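Nirkier Training Rooms
Equipment and Cleaning Meeting
Minutes of the meeting held on 2019-08-27

Present: Beatrice Ondieki (chair), Virgilio Tolentino (floor equipment), Pendo Nyamweya (minutes), Zane Tamošiūnaitė (stores)
Apologies: Heriberto Serrano

1. Minutes of the previous meeting
The July minutes were agreed with one correction. Under item 4, "bench bolts" should read "rack bolts". The action on the changing room hooks was carried forward.

2. Upholstery cleaning, adjustable benches
VT presented his note on wiping down the padded benches, which had been sent round with the agenda. The note is copied here as tabled.

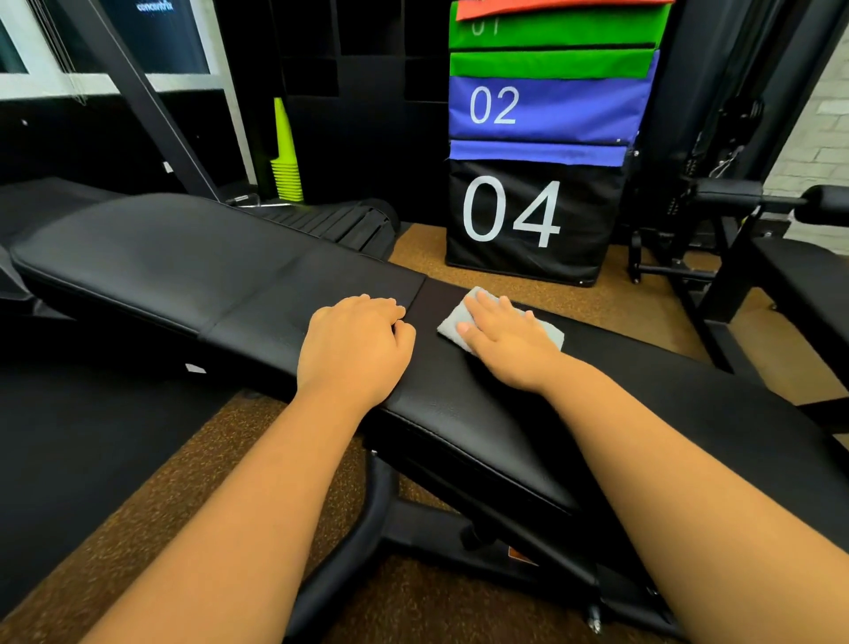

Virgilio Tolentino
Floor Equipment Lead

The joint between the backrest pad and the seat pad is the part most often missed. Wipe each pad up to the joint, then go along both facing edges with a fold of the cloth. Keep the other hand flat on the pad so that the cloth can be pushed with even pressure. Cloths are to be folded before use and turned to a clean face between pads. Cleaner goes on the cloth and is never sprayed on the pad, as liquid collects in the seams and gets at the foam.

The meeting went through the note. ZT asked whether the bench should be set flat first. VT replied that it need not be for the daily wipe. For the weekly clean the backrest is to be moved through its positions so that the rear edge of the seat pad can be reached.

BO asked for the order of work to be fixed, as the early and late shifts do it differently. Agreed: backrest, seat, joint, then the frame beneath. Labels and tags on the frame are to be wiped over lightly and left in place.

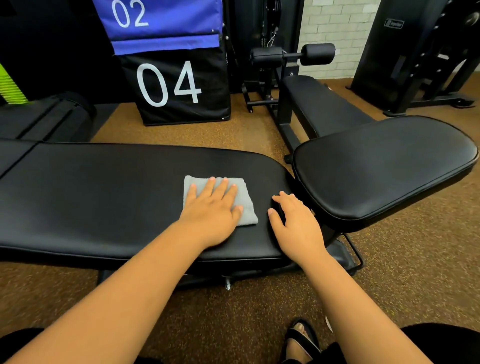

Fig. 1. Backrest pad, wiped with a folded grey cloth. Boxes 02 and 04 behind.

3. Cloths and cleaner
ZT reported on stock. Grey cloths are kept for upholstery only and are washed apart from the floor cloths, without softener. There are enough to last until the next order. Worn cloths may be cut down for use on bolts and adjusters, and must not go back in the upholstery bin.

The Litex cleaner is bought as concentrate. Mixing is done in the store by the person opening up, and bottles are to be marked with their contents. PN noted that two bottles had been found unmarked. Both were emptied.

A quotation from Hustura for pre-soaked wipes was considered. It covers 3000 wipes, delivered in 9 cartons. VT's view was that the wipes are too small for a long pad and leave streaks on gloss vinyl. BO wished to see one used before deciding. ZT to ask for a sample carton. No order placed.

4. Soft plyometric boxes
The covers on the stacked boxes are creased and sag at the edges. VT does not regard this as a fault, provided the stack stands without leaning. Covers are to be wiped on the same round as the benches, with attention to the top faces. The box marked 04 stays at the bottom of the stack.

PN asked whether the stack could be moved further from the machine with the leg rollers. VT to measure the gap and report.

5. Machines next to the bench area
The foam leg rollers are not on the present cleaning sheet. Agreed that they be added, with seat cushions and backrests, under the same method as item 2. Cables and pulleys are excluded and remain with the service contractor, Mugo.

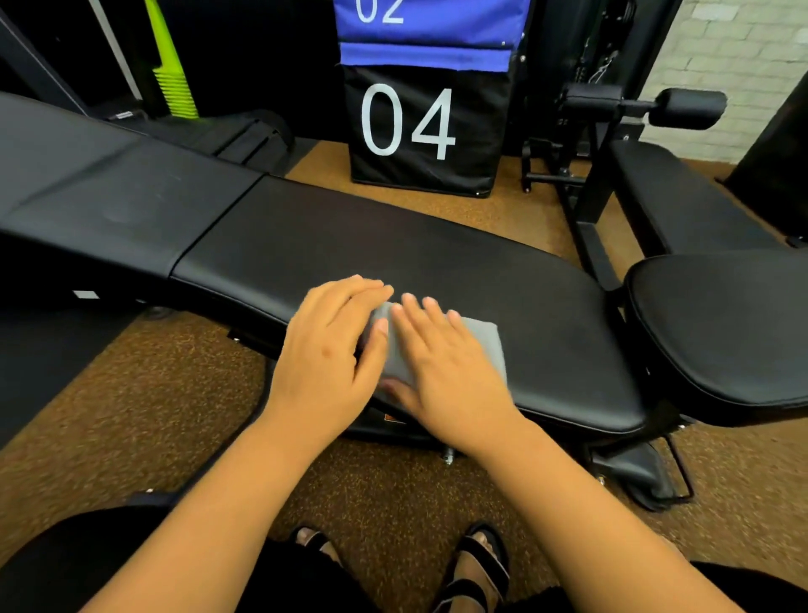 Fig. 2. Seat pad, both hands on the cloth. Machine with leg roller to the right.

BO asked how long the extra work would add to a round. VT had no figure. The revised sheet will be tried for 3 weeks and the shift notes brought to the next meeting.

6. Any other business
HS had asked by note whether bench feet should be lifted for sweeping. Agreed that benches may be shifted by two people and put back on the same marks. They are not to be dragged.

The mop bucket wringer is still stiff. ZT to look at it.

Actions
VT: revise cleaning sheet to include leg rollers, seats and backrests of machines
VT: measure gap between box stack and machine
ZT: request sample carton from Hustura
ZT: mop bucket wringer
PN: print new bottle labels and put a copy of the item 2 note in the store
HS: changing room hooks (carried forward)

Minutes taken by P. Nyamweya. Corrections to her before the next meeting, please.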